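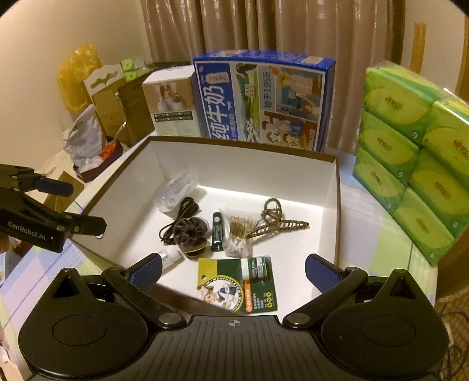
You can't catalog a thing you haven't turned over, our supervisor told us at the first meeting, and it became the rule for the whole semester. We had been given the Pelletier collection, a donated lot of 380 picture postcards, and for the first hour all we wanted to do was look at the fronts. Lakes! Steamboats! Hotels with enormous porches! The backs are where most of the work was, and to our surprise they are also where most of the fun was.

Project report, Archives and Description II
Submitted Dec 13, 2025

What we set out to do

The collection came to the college with a one-page list that grouped the cards by state and said nothing else. Our goal was to write an item-level description for every card that had been mailed, and a shorter group-level entry for the blank ones. A reader should be able to search for a town, a postmark or a phrase from a message and land on the right card.

We sorted first. Of the 380 cards, 167 had been through the mail. The rest were blank, or had a penciled price on the back, or in a few cases a shopping list. We kept the shopping lists in the description (one of them wants "lard, blue thread, lard").

How we described them

Each mailed card got a title, a place, a date, a physical note, and a transcription of the message. Titles come from the printed caption when there is one. When there isn't, we made one up and put it in square brackets, so that nobody takes our wording for the publisher's.

Dates took longer than anything else. We used the postmark where we could read it. If the writer had dated the message and the two didn't agree, we recorded both and used the postmark for sorting. For smudged postmarks we went by the stamp and the style of the back. An undivided back, with room for the address only, points to an early card – in the United States the divided back was allowed from 1907. That gives you a rough bracket and no more, as people went on using old stock for years.

We copied messages exactly, spelling and all. This led to our one real argument. Half the group wanted to fix obvious slips so that searches would work, and the other half wanted every slip left alone. We ended up leaving the transcription as written and adding a separate line of search terms. It's more typing, but we would do it again.

The Nusham cards

Our favorite find is a run of 9 cards all mailed from Nusham to the same address in Prevness. They had been scattered through the list because the pictures show different places. Put in postmark order, they tell one story: a cousin is building a boathouse, the lumber is late, the roof is on, the roof is off again after a storm, and would somebody please send nails. The last one just says "Dry at last. Come in April." We read them aloud in class and got actual applause.

We linked these cards in the database as a series, with a note that the order is ours.

What went wrong

We lost two weeks to place names. Four cards carried the name Ultedness, and we entered it as a town before noticing that it was a hotel with its own landing. All 4 records had to be redone. After that we checked every place against a period map before typing it in.

We also started without a shared rule for unreadable words. Some of us used a question mark, some used dots, and one of us guessed. Now it is always [illegible], with a count of words if we can tell.

What is left

The blank cards still need publisher names, and the group entries are thin. We would love to see next year's class take on the handwriting, as we suspect that several unsigned cards come from the boathouse cousin.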